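New open-access book asks how courts put a price on waiting

A new book by the legal scholar Khrystyna-Mariia Kravets looks at a cost that most textbooks on law and economics mention only in a footnote: the time people lose while a court decides their case. The Price of Delay came out in January in the Norkville Studies in Law and Society series and can be read online without payment.

The book began as a doctoral thesis at the University of Todberg. Kravets was first trained as a lawyer and worked for two years in a small claims office before she went back to study economics. In the preface she writes that the economists she met treated delay as a kind of tax on the parties, while her former colleagues in the office treated it as weather. She was not satisfied with either view, and the first part of the book explains why.

Her main material is a set of 1,499 closed case files from the district court in Skukholm, all of them disputes between small landlords and their tenants. For each file she noted when the claim was made, when each side was asked for papers, and when the parties first spoke about a settlement. She then held long interviews with 12 of the judges and clerks who handled the cases.

The result will surprise some readers. In the Skukholm files, a longer wait did not push the weaker party to accept a bad offer as often as the standard bargaining model would predict. Many tenants simply stopped answering letters, and their cases were closed on paper. Kravets argues that the model has no good place for this behavior, as it assumes that a person who leaves the bargaining has compared two values and chosen one of them.

Chapters four and five are the most technical. They propose a modest change to the model, in which the attention of the parties is also a limited resource. Readers who do not like equations can go directly to chapter six, where the same argument is made with the help of three cases told from start to finish.

The book is careful about its limits. Skukholm is one court, the files cover one type of dispute, and the fees there are low. A comparison with the court in Pomare was planned, but the older files in that place were stored without dates on the cover sheets and could be used only in part. What could be saved is printed as an appendix.

It is a pity that the last chapter, on reform, is so short. Kravets supports earlier hearings and plainer letters, but she says little about who should pay for them. She told our editors that this question will be the subject of her next project, together with colleagues from the economics department in Todberg.

An online discussion of the book will be held at 2 p.m., with comments from a judge and from an economist. Registration is free, and the link is on the page of the series. Questions for the author can be sent in advance through the same page.

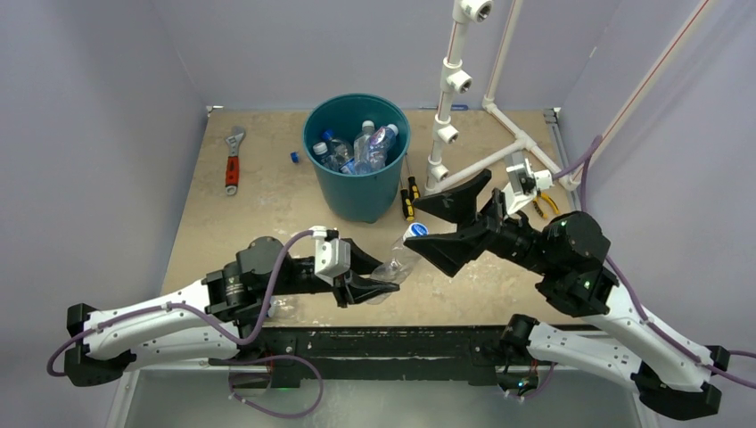 More news from the field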